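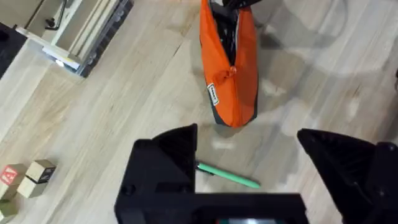
Tallstead repeater is back on the air

29/09/2018

Good news for anybody who has been calling into the void on two meters since spring: the Tallstead repeater is up again! I got the text from Sebastião Araújo while I was still eating breakfast, and I had the handheld out on the back porch before the coffee was done. Full scale signal, clean audio, and a courtesy beep that is a little higher than the old one (I kind of miss the old one, to be fair, but I'll live).

For those who haven't followed the saga, the old machine started dropping out in wet weather last year and then quit for good after the April storms. We all blamed the antenna. Then we blamed the duplexer. Joar Strömberg drove up there twice with his analyzer and found the duplexer was fine and the feedline was full of water, 226 feet of it, all the way down from a cracked boot at the top connector. So the whole run had to come out, and while that was going on it seemed silly to put a 1990s transmitter back on the end of new cable.

The replacement is a Plovia unit that the Erevdale club had sitting in a rack as a spare. They let us have it for a very friendly price, and Joar spent most of the summer retuning it in his garage. It's running 100 watts into the duplexer for now. The fans are louder than I expected, but there's only the hill to hear them.

A few things have changed, so please check your radios. The frequency and offset are the same as before, but the access tone isn't. If you can hear the machine and can't bring it up, that's almost certainly why. The new tone is on the club page, and Sebastião will read it out at the start of each evening net for the next couple of weeks. The time-out is shorter too, three minutes, so the long talkers (you know who you are, and I'm one of them) need to let it drop now and then.

Coverage looks better than it used to be on the south side. I drove out past the Pascu turnoff with the mobile on low power and held the repeater the whole way, including that dip by the creek where it always used to go to mush. North of Erevdale it's still scratchy. Joar thinks a few feet more height would fix it, but that means another climb and another day off work for somebody with the right harness, so don't hold your breath.

Money-wise, we are nearly there. The new feedline and connectors came to $946 and we've had almost all of it back in donations, with $243 of that from the swap table at the summer picnic. If you were meaning to chip in and forgot, the jar is still on the counter at club night.

Next job is the backup battery, which we'd like to have in place by December before the ice starts taking the power out. Until then, if the lights go off on the hill, so do we, and simplex is your friend.

Signal reports are very welcome, good or bad. Tell us where you were, what radio you had and how much power you were using, and drop them in the comments or catch me on the net.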